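Sleeping through a Tarkdale summer without air con

We moved up to Tarkdale two years ago, and the house came with ceiling fans, louvre windows and no air conditioning. I got one quote for a split system in the main bedroom and put it in a drawer. The switchboard would have needed replacing first, and I wasn't ready to pay for both.

The first summer was bad. I'd be awake at 2 am with the fan on high, then get up and sit on the back step until it was time for work. By the second one I'd worked a few things out, so I'm writing them down before I forget.

The biggest change was the western wall. The bedroom cops the sun from lunch onwards and the wall was still giving off heat well after dark. I bought shade cloth and strung it between the eave and a row of posts. The cloth and fittings came to $1258, which hurt, but I can lean my hand on that wall at dinner time now. Henk Van Damme from over the road lent me his post hole digger and told me to go deeper than I wanted to. He was right, the ground there is mostly sand.

Next was getting the hours right for the windows. I used to leave everything open all day. Now the house gets shut up with the curtains drawn before I leave in the morning, and it all gets opened again when the breeze comes in. Some days it comes at five, some days it doesn't turn up until I'm doing the dishes. The louvres on the south side were painted shut when we bought the place and it took me most of a long weekend with a scraper to free them.

I also shifted the bed. It had been pushed into the corner, where the fan barely reached. It's now under the fan with a gap behind the bedhead, and I take a cool shower 20 minutes before turning in.

Then there's what you sleep on. We got rid of the foam topper, which held heat like an esky in reverse. Cotton sheets were better. Shoshana Strickland at work grew up with bamboo tile mats and kept telling me to try one, so last May, when they were marked down, I did. 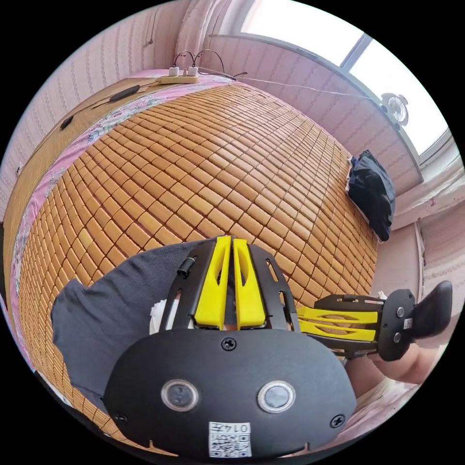 Bamboo mat on the big bed.

It feels hard for the first couple of nights and then you stop noticing. I wipe it over with a damp cloth and dry it in the shade. Long hair can get caught between the tiles, so tie it back.

Still on the list is insulation. The roof space has a thin layer of old batts with gaps all over the place. Ignacio Esposito is coming to measure up once the weather cools down, and I'll post the costs when I have them.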